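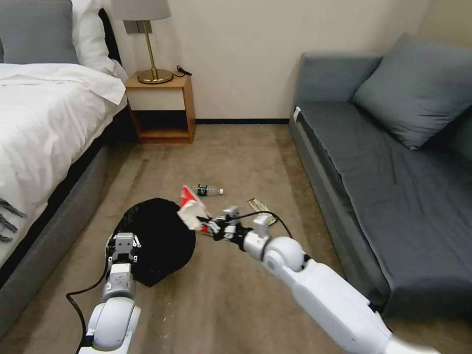 Corkcombe Nightstand Review: Small, Plain, and I Love It

I've been hunting for a nightstand for our guest room for longer than I'd like to admit. The room is narrow. There's a bed along one side, a sofa bed along the other, carpet between them, and one stretch of cream wall past the bed where a nightstand can go. Most of the ones I tried were too wide, or too tall, or had so many drawers that guests left half their packing in them. The Corkcombe went in this spring and I'm so pleased with it that I've been telling people at work, which is a strange thing to do over a piece of furniture that holds a lamp.

It's a simple box with a drawer at the top and an open shelf underneath. The wood is a light honey color and the drawer front is paler, so it doesn't look heavy even next to our big gray bed base. Against the beige carpet it's calm and a bit warm. I was worried it would look like dorm furniture (I've owned plenty of that) but it really doesn't.

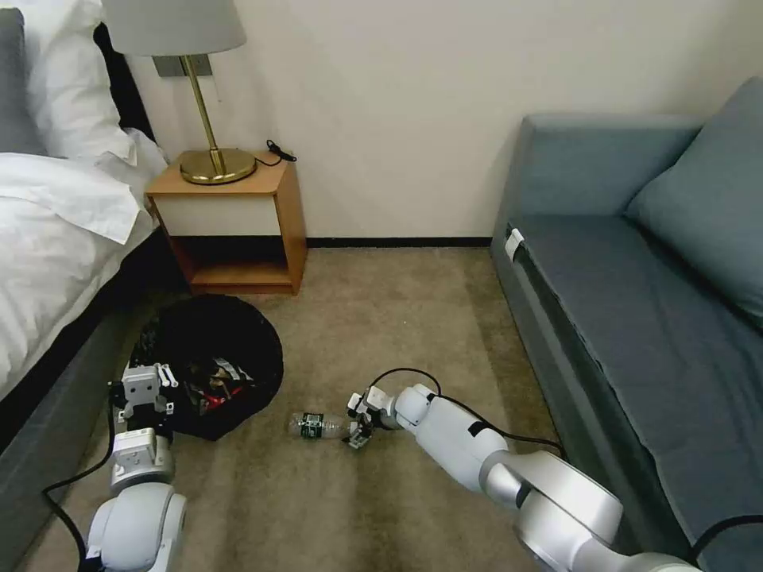

Odile Brandvold
Staff reviewer, bedrooms and small spaces
Posted 2 July 2022

Putting it together

Mine came flat in a single box, packed well enough that no corners were dinged. The instructions are drawings only, and the drawings are good except for the step where the drawer runners go on. I put one runner on upside down, took it off, and put it back. If yours won't slide in past the halfway point, check that before you get mad at it! The whole job took me 30 minutes including the runner business, and I used my own screwdriver because the little key in the box hurt my hand.

The back panel slides into a groove. Do this before you tighten the sides. It does say so in the drawings, very small.

The drawer

Smooth, quiet, and deeper than I expected. A paperback and a glasses case go in with room for a phone charger on top. It doesn't have a soft close, so if you shove it you'll hear it, but it also doesn't drift open the way our old one did. I've been in and out of it since May and it still runs straight.

I would have liked a stop at the back. You can pull the drawer right out if you're half asleep, and I have.

The shelf

This is my favorite part. An open shelf at that height is where a guest can put a book or a folded sweater and then see it again when they pack up to leave. With a closed cabinet we used to mail things back to people. I keep it clear between visits, and it takes one swipe with a cloth to get the dust out since there's no lip at the front to clean around.

It'll hold a stack of hardcovers without bowing. I wouldn't sit on the top or let kids climb it, but for normal bedroom stuff it feels solid.

The top

Big enough for a lamp and a glass of water, and that's about the limit if your lamp has a wide shade. Ours is the Laizer, with a gray drum shade and a brass stem on a round brass base, and the two look great together. The gold finish picks up the honey color in the wood. I did try a smaller lamp first and it looked lost.

My one real complaint is cords. There's no notch or hole for them, so the lamp's black cord ends up coiled on top toward the back. You notice it. A clip would fix it, and I keep meaning to buy one. If Corkcombe ever puts a slot in the back edge I'll be thrilled.

The finish has held up to a coffee mug, left overnight by me, which wiped off in the morning. I haven't tested nail polish remover and I'm not going to.

How it compares

Before this I had the Venetau on loan. It's a handsome piece with two drawers and no shelf, and if you need to hide things it's the better buy. It's also quite a bit deeper, and in our room it made the walk between the bed and the sofa feel tighter. I bumped it with my hip every single morning. The Corkcombe just stays out of the way.

The store page had 891 reviews when I ordered, and the grumbles I read were mostly over the runners and the missing cord hole. Fair enough on both counts.

Good stuff
Fits a narrow spot
Color goes with gray, white, beige, most things
Open shelf is easy to clean
Quiet drawer

Not so good
No way to route a cord
Drawer has no stop
Runner drawing is confusing

Would I buy it again?
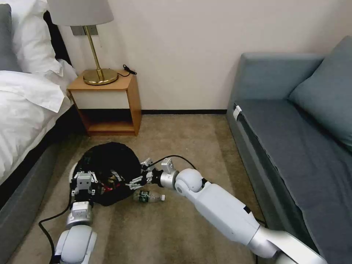 Yes, and I'm close to getting a second one for our own bedroom. I'd measure first, because the mattress in there sits higher and you want the top of the nightstand within easy reach when you're lying down. In the guest room it's a good match for the bed, and you can get to the lamp without sitting up.

If you have a huge primary bedroom with a tall bed, look at something bigger. For a spare room, an apartment, or a kid who has outgrown the stool next to the bed, I think it's a lovely little thing. Next up I'm trying the Povevia version with the darker wood, and I'll add a note on the runners when it's built.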